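The Drimholm Reading Journal
$17.00
In stock, ships from the Stullell shop

I have started a reading notebook every January for as long as I can remember, and until the Drimholm I had never once gotten past spring. Either the pages wanted a whole book report out of me (no thank you, I did my time in eighth grade) or they gave me one skinny line per book and I couldn't remember a thing about the story when I went back to look. So I made my own, filled the sample copy myself, made a few changes, and then filled another one!

Each book gets a two-page spread, and there is room for 49 of them. The left page has the quick stuff: title, author, series and number in the series, where I got it, when I started and when I quit or finished. There's a little box for "did not finish" and I promise I use it. The right page is lined about halfway down and then goes blank, so you can copy out a quote, draw a family tree (so helpful with the big fantasy sagas), or tape in the library receipt.

There are no stars. I left them off on purpose, and I know a few of you are going to write to me again about that. I could never decide if a three meant "pretty good" or "I was in a bad mood that week," so there's a line that says "Who would I hand this to?" and I've gotten far more use out of that. If you want stars you have plenty of margin to draw them in.

At the back you get:

A to-read list with space for 471 titles. Yes, I counted the lines, and yes, mine is full.
A loan page, for who has your book and when they took it
Series trackers, up to 40 series, one line each with checkboxes for the volumes
Six blank pages for book club notes or whatever you like
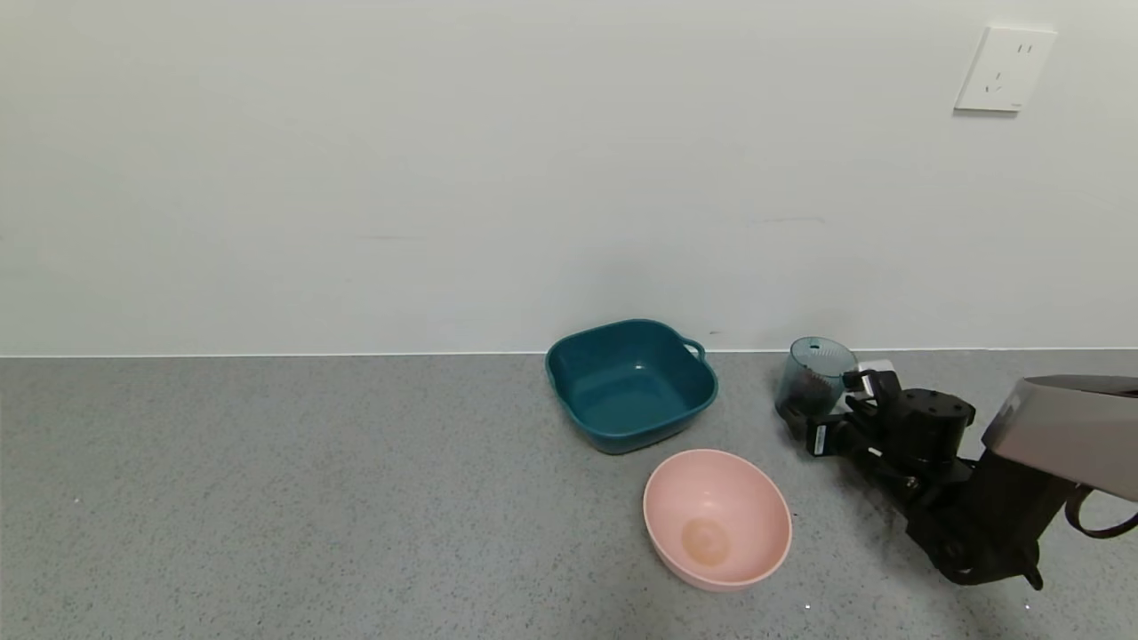
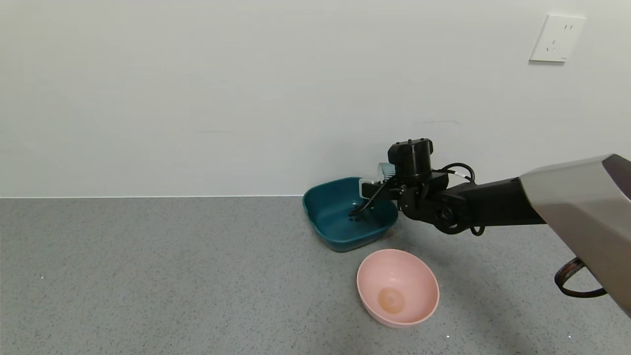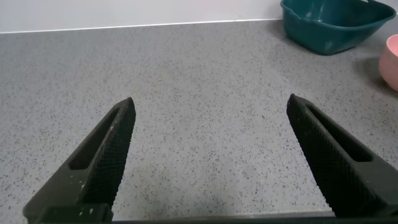
Gray speckle in all three, with teal in each one.

Paper and cover

The paper is a warm cream, thick enough that my regular gel pens don't come through to the other side. Fountain pens are fine if you have a fine nib and a little patience. Markers will bleed, so please test on the last page first - I put a small square there just for that.

The cover is a stiff board with cloth over it, and the binding is sewn. It opens flat after you've worked it a bit. Mine was stubborn for the first few spreads and then it gave up and behaved. There are two ribbons, one for the spread you're on and one for the to-read list, and an elastic band to keep the receipts and bookmarks from falling out in your bag.

It comes in rust, navy and oatmeal. Oatmeal shows coffee. Ask me how I know!

Drimholm or Tarkine?

I get this one a lot. The Tarkine is my smaller journal, with one page per book and no series trackers. It slides into a coat pocket and it's what I take on trips. If you mostly read standalones and you just want a record, get the Tarkine. If you read long series, or you belong to a book club and like to show up with notes, the Drimholm is the one. The ribbons and the paper are the same in both.

The Yakubu bookplates (sold separately, on their own page) fit inside the front cover of either one. They're peel and stick, and there's a line for your name.

Shipping and returns

I pack orders myself in the mornings, so anything that comes in before lunch usually goes out the next business day. Journals travel in a cardboard mailer, wrapped in tissue. If yours shows up with a dented corner, send me a picture and I'll mail you another one, and you can keep the dented one for grocery lists.

Unused journals can come back for a refund. Once you've written in it, it's yours - sorry!

A couple of things people ask

Are the pages dated? No. Start in the middle of the year if you want. I started my current one in October.

Does it work for audiobooks? Sure. There's a format line on the left page with paper, e-book and audio on it, and you just circle one. I added a spot for the narrator in this printing and I'm so glad I did, because I'll follow a good narrator just about anywhere.

Can I get one with a custom name on the cover? Not right now. I tried foil stamping on the cloth and it came out crooked more often than straight, so I'm sticking with bookplates.

Do you sell refills? The pages are sewn in, so there aren't any. When you run out you start a new volume, and there's a spot on the spine for a number.

Page updated Oct 10, 2022. Navy is back!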